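# The Skavent steel pan, after a summer of beans

I have been meaning to write this one up since February, when my sister-in-law Marites talked me into buying the Skavent pan after I complained (at length, I admit) about scorching yet another pot of soybeans.

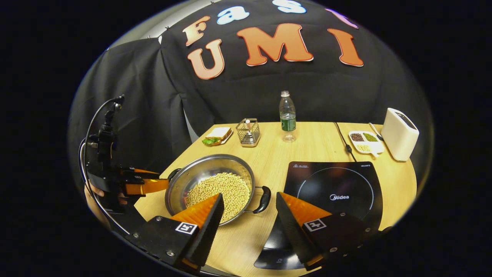 We eat a lot of soy in this house – soy milk, a stew that Erhan's mother taught me, and roasted beans for snacking when I get organized – so a pan has to put up with plenty from me. It's a round stainless-steel one with a black curved handle on one side and a short little stub on the other, and oh, I love that stub! My wrists aren't what they were, and a pan full of beans and water is a heavy thing to carry to the sink with one hand.

The inside is polished and rinses out nicely. Starchy foam does leave a chalky ring if you let it sit overnight, which I have done more than once, but a spoonful of vinegar takes care of it. I use it on a Midea induction cooktop and it heats evenly enough that I can leave the beans on low and go fold laundry. Dry roasting is a bit trickier. Keep the heat at 3 and stir, stir, stir, or the ones in the middle go dark before the rest have any color at all.

Now for the grumbles. The lid is sold separately, and I think that's cheeky. The long handle gets in my way on a small table, so I'm forever turning it around to make room for my lunch. And mine hums on the higher settings – a thin, whiny sort of hum that sends the cat out of the kitchen.

Would I buy it again? Yes, and I very nearly did, for my neighbor Tove, until she told me she still cooks on gas and is quite happy with her old enamel pot. Four stars out of 5 from me, and I'd add another half if they put the lid in the box.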